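How to compare two grippers on one kitchen wiping job
Posted May 30, 2018

If you have two grippers on the bench and one arm to put them on, sooner or later you will want to know which one deserves to stay bolted to the wrist. I have been through this with the Derico two-finger gripper and the Rasham soft three-finger one, and I am going to take you through the way I do it now, which is a good deal slower and fussier than the way I did it the first time (and much more useful, I promise!).

The job is wiping a worktop with a folded cloth while a full paper cup and a kettle stand nearby. Start by doing it by hand, one hand on the cloth and the other flat on the counter, and pay attention to what your hands are up to.

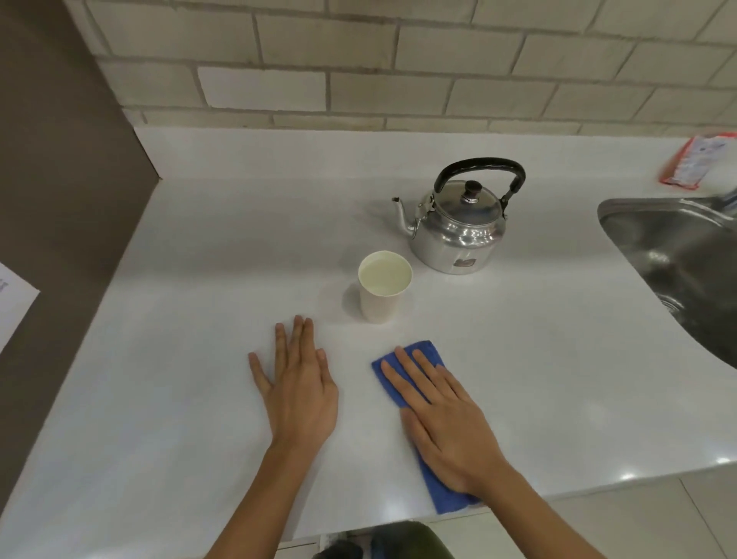
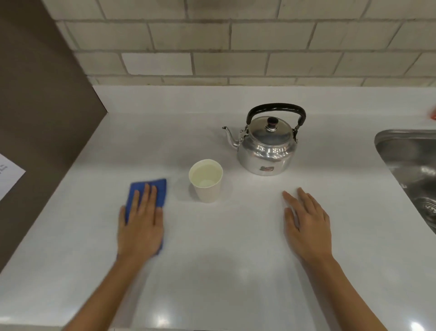 I like this job because it asks for several things at once. A cloth is floppy and has no proper edges to hold. A paper cup is light and goes over if you so much as breathe on it the wrong way. And wiping needs a steady push downwards, where a lot of grippers are at their worst, having been designed by people who were thinking mostly about picking things up and putting them down again.

What you will need

An arm with a force reading at the wrist. Mine is a secondhand Chamoun, and I run it from a Kemonex controller, but anything that will report the downward push and let you set a limit on it will do nicely.

The two grippers you want to compare, each with its own mounting plate if you can manage it. Swapping one plate between two grippers is a misery, and the little screws end up in the sink.

A microfibre cloth, and a spare of the same make. Please do use the same make. I once changed cloths halfway through and spent a whole evening wondering why the soft fingers had suddenly become brilliant.

Paper cups, a kettle, plenty of kitchen roll, and masking tape for marking the counter.

A camera that sees the whole work area from above, tilted enough that you can see under the fingertips. More on that further down.

Step 1. Work out what the hands are doing

Wipe the counter yourself a few times before you write any motion at all. Go slowly. Notice that the push comes from the whole hand, palm as well as fingers, and that the cloth stays put under you mostly through that push. You hardly pinch it. This matters a great deal when you come to choose how the gripper should hold the cloth, and I wish I had thought about it before I spent a week teaching the Derico to pinch a corner.

Try it with your left hand, then with your right. The cup will be on a different side of the cloth each time, and your path will change to suit. You want your robot to cope with both, so write down a starting spot for each and mark them with tape.

Step 2. Fix the layout

Put the kettle towards the back of the counter, empty and cold, and leave it there for the whole comparison. Put the cup nearer the front, within the sweep of the cloth but not directly in its path. Run tape round the base of the cup and the kettle so that you can put them back in the same place after a mishap. There will be mishaps.

Keep the arm's path away from the sink to begin with. The rim of a sink is a lovely place for a fingertip to catch, and the sort of knock you get there will set off the force limit and spoil your run. I block off that whole side in the Kemonex software, leaving a strip a hand's width wide.

If you are working with real liquid, stand the controller somewhere other than the counter. I keep mine on a shelf in the hallway with the cable taped to the door frame, and it looks dreadful.

Step 3. Set the force limit before anything moves

With the arm holding still above the bare counter, zero the wrist reading with the gripper fitted. You have to do this again every time you change grippers, as they weigh different amounts, and forgetting it will give you a push that is wrong by exactly that difference. Then lower the arm by hand onto a kitchen scale and check that the reading on the screen agrees with the scale.

I set the limit at 12 newtons. That is a gentle push, a bit less than I would use myself on a sticky patch, but it cleans perfectly well and it leaves the arm plenty of room to stop before anything gets hurt. Keep your own hands off the counter while the arm is running, and keep the stop button where you can reach it without leaning across.

Step 4. Teach the cloth hold

Fold the cloth into a firm pad, long enough that the fingers sit fully on it with some to spare. For the Derico, I now close the fingers most of the way and fold the end of the cloth up between them, so the closed tips press down through the layers. For the Rasham, open the fingers out and let them flatten onto the cloth like a hand. You will need to go lower than you think, and the fingers will bow a little, which is fine.

Do a handful of dry wipes with each. If the cloth bunches up and gets left behind, the push is too light or the sweep is too quick. Slow the sweep first. It is always tempting to push harder, and then you find you have taught yourself to hide a bad hold under a lot of force.

Step 5. Run the comparison

Do a block of wipes with one gripper, then swap, then swap back again. The swapping is tedious, I know, but the cloth gets softer as you go, and if you do all of one gripper first then the second one gets a different cloth, in effect. I did 736 wipes in total, spread over more evenings than I would like to admit, and I would not ask you to do anywhere near so many. A good long evening will show you the big differences.

For every wipe, note whether the cloth stayed under the fingers from start to finish, whether the cup was touched, and the highest push the wrist reported. I keep a column for remarks too. Mine are mostly rude, but the useful ones have saved me a lot of head scratching.

Begin with the cup empty. When you trust the motion, fill it with water and a drop of milk, so that a splash shows up better on the recording.

Step 6. Get the camera right

A glossy white counter is hard on a camera. The ceiling lights come back at you as bright spots, and a polished kettle is worse, with half the room bent round its sides. My tracking kept losing the edge of the cup against the counter, white on white, with only the soft shadow to go by.

Three changes helped. I turned the exposure down until the bright spots on the counter were small. I moved the camera back and tilted it, so the worst of the glare fell near the front edge, away from the cup. And I used a strongly coloured cloth, which the software can pick out without any fuss at all. If your cup still vanishes, draw a pencil line round the rim.

What I found

The Rasham was kinder to the cloth and held it flat on nearly every sweep. It was also forgiving about height, so a slightly uneven patch of counter made no odds. Against that, the fingers spread wider than you expect when they are pushed down, and they brushed the cup several times on the side nearest the kettle. I had to widen the gap in my path, and so it missed a strip.

The Derico was tidy and narrow and could get right in beside the cup. But it pressed on a small area, left streaks, and lost the cloth whenever I turned a corner too sharply. Rubber pads on the tips improved it a lot. I cut mine from an old bath mat.

For wiping I have kept the Rasham on. For fetching the cup afterwards I would put the Derico back without a second thought, with the closing force turned right down, as a paper cup dents long before it slips.

A few odds and ends

If the wrist reading drifts through the evening, let the arm warm up for a while first and zero it again.

If the cloth sticks to soft fingers when you lift, give the wrist a small twist on the way up.

If the Kemonex software drops the force limit when it restarts, check that you saved the profile under the gripper's own name. Mine went back to the default twice before I spotted it.

Wash the cloth without fabric softener. It makes everything slide about.

I am hoping to try the same layout in September with a wrist camera added, and I will put the settings up on this page once I have them.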